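Buy the Board Before the Blocks

Most of the money spent on shape blocks goes to the blocks. I think that is backward. The surface they stand on has more effect on how a child works with them, and it gets almost no attention in the catalogs.

I have reviewed play materials for small nurseries since leaving Agbenyega, where I wrote purchasing specifications. A typical order comes to me as one line for a sorter set and nothing for a surface. The set arrives, the lid is used for a week, and after that the blocks live on carpet. On carpet a short cylinder leans. A cube settles at a slight tilt. The child concludes that blocks fall over, and this is a correct reading of the carpet.

A flat board removes that variable. It should be wood, pale, thick enough to stay flat, and large enough that every piece can stand with clear space on all sides. Pale maple suits the job. Saturated color reads well against it, and the grain gives the eye some texture without competing for attention.
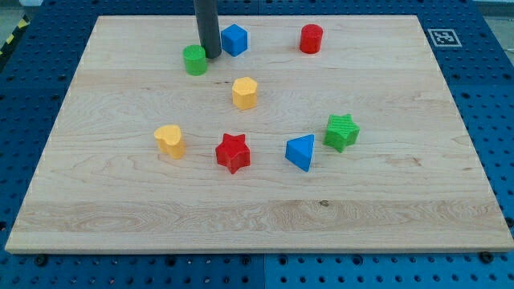 Edges matter as well. I prefer a squared front edge to a rounded one. A rounded edge offers no clear limit, and pieces pushed toward it tip at an unpredictable point. With a square edge the limit is visible and can be felt with a finger.

Senyo Ackah, who buys for the Turkholm nurseries, disagrees with me on grain. She wants a plain painted top, on the theory that knots and figure distract. I have read her notes and I am not persuaded. A hexagonal prism in mustard yellow does not get lost on a knot. Paint also chips, and a chipped top is worse than any figure in the wood.

Her cost objection is stronger. A joined-plank board from Grirov weighs more than a folding mat and is awkward to store. I would still take the board and a smaller set. Give a child a few cylinders, cubes and prisms with room between them, and the differences in outline can be seen from any side. Crowd the same shapes together and only color is left to sort by.

My specification is short. Board 600 mm deep, oiled, seams flush. Blocks with flat tops, so they stack. Finish on the blocks may be glossy or dimpled, though I lean toward dimpled for grip. Order the board first and fit the set to it.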